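How to Clear a Shared Desk Without Buying Anything

Most desk advice is written to sell you trays. I tried the Jotden drawer insert and the Trollier cable box, and both ended up holding more junk than they hid. What follows costs nothing and takes 40 minutes for a long desk with several screens on it. Skip any step that doesn't fit your room.

1. Start with the front edge

Clear the strip where your wrists go. Cloths, small parts and anything you were "just about to use" get pushed back or taken away. I've read that you should empty the whole surface first. You can, if you enjoy having a floor covered in stuff at four in the afternoon.

2. Put fabric in one place

Cloth spreads. Two pieces dropped near the mouse will take up as much room as a keyboard. Fold each piece once, stack them, and put them at the far end. Don't bother rolling them, whatever the videos tell you.

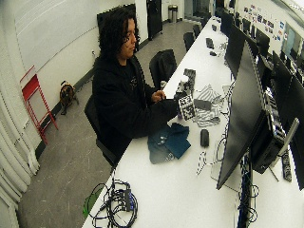 3. Deal with cables last, and only the dead ones

Follow each cable with your hand from one end to the other. If both ends are free, it leaves the desk. If one end is plugged in, leave it alone until you know what it feeds. Coils hanging over a corner get caught on sleeves and chair arms, so lift them back onto the top and tie them with a strip of old fabric. Histley sells a pack of 100 ties. I have used six of mine.

4. Leave the monitors where they are

Every guide wants you to line them up. I doubt it helps. Turn the one you use most toward your chair and wipe behind the rest.

5. Pick one spot for small things

A shallow lid will do. When it's full, sort it. Cairns has an organizer with 156 compartments, and I can't imagine remembering what went in more than five of them.

6. Check again in a week

If the front strip has filled up, the lid is too far away. Move it closer and try another week before you spend any money.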